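Week 4 handout: Who pays the tariff?
Anoma Wickramasinghe

Last week's puzzle was a 20 per cent duty on imported polypropylene. Most of you charged it to the foreign exporter, who will be delighted to hear they can ignore the invoice. The importer pays at the border, then tries to pass it on.
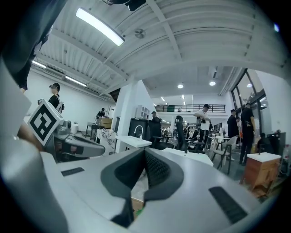
How much gets passed on depends on who can walk away. A moulder with 2 other suppliers can haggle – a moulder with none gets a polite letter about new prices.

Read the Zokbridge case, pages 22 to 44, before the tute. Bring a calculator and a grudge.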